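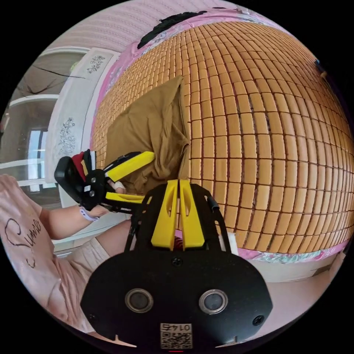 Will the Istonlow well testing program reach every enrolled household before the grant period closes?

At the present pace, all but a small group of households on the north ridge will have been sampled by the end of June, and those remaining will be visited in the weeks that follow under the extension clause in our agreement.

Progress Report to the Espinoza Fund
Private Well Testing and Repair Program, Istonlow District
Reporting period: second half of the grant term

1. Summary of the period

The program offers free water testing to households in the Istonlow district that rely on private wells, and pays part of the cost of repairs where a test shows a problem. At the start of the term, 753 households were enrolled. During this reporting period our field staff collected first samples from 260 of them, which is slightly ahead of the schedule approved by the Fund. Return visits were made wherever the first result was above the state limit for coliform bacteria or nitrate.

Spring flooding along the lower road delayed work in the first weeks. Appointments in that area were moved to the end of the period and all of them have now been kept.

2. Sampling and laboratory work

Samples are taken at the kitchen tap and, where the owner agrees, at the wellhead. They are delivered to the Dralus laboratory on the day of collection. The laboratory asked us early in the period to bring bacteria samples in before 2 p.m. so that they could be set up the same afternoon. Morning routes were redrawn to meet this request, and the number of rejected samples has dropped.

The laboratory continues to report nitrate results more slowly than we would like. The contract allows ten working days. Several batches took longer, and we have raised the matter in writing. Households are told of a bacteria result by telephone as soon as we receive it, and the full report follows by mail.

3. Repairs

Over 228 wells have now been inspected by a licensed contractor since the program began. The most common faults are cracked well caps, missing seals where the wiring enters the casing, and casings that end too close to the ground. Most of these can be corrected in a single visit. Replacement caps are supplied by Odix at the price agreed in the original budget.

A smaller number of wells are old, hand-dug and lined with stone. A new cap does little for them. The owners have been offered a treatment unit or, where the ground allows, help toward the cost of a drilled well. Three drilled wells have been approved so far - one is complete and the other two are waiting for the drilling contractor.

4. Work with residents

Information evenings were held at the township hall and the grange. Attendance at the first was low, and the second was moved to a Saturday morning, which suited farm households better. Questions were mainly about who sees the results and whether a poor result must be disclosed when a house is sold. A one-page answer sheet has been prepared with advice from the county extension office and is now left at every visit.

The leaflet on shock chlorination was rewritten after residents told us that the dosing table was hard to follow. The new version gives the amount of bleach by well depth and casing width, with a reminder to bypass water softeners and carbon filters.

5. Budget

Spending on laboratory fees and staff time is in line with the approved budget. Mileage is over budget owing to the detours during the flooding. Repair costs are under budget, mainly due to the two drilled wells still outstanding. We ask the Fund's permission to move a modest part of the unspent repair line to mileage. A revised budget table is attached as Appendix B.

6. Next period

Work planned for the coming months is as follows.

Complete first samples on the north ridge, where several properties are occupied only in summer.
Repeat the nitrate tests near the creek after the fields have been fertilized.
Finish the two outstanding drilled wells and file the completion records with the county.
Agree on a new reporting schedule with the laboratory.

The final report will include results by well type and depth, with household locations removed. A draft will be sent to the Fund for comment before it is released to the township.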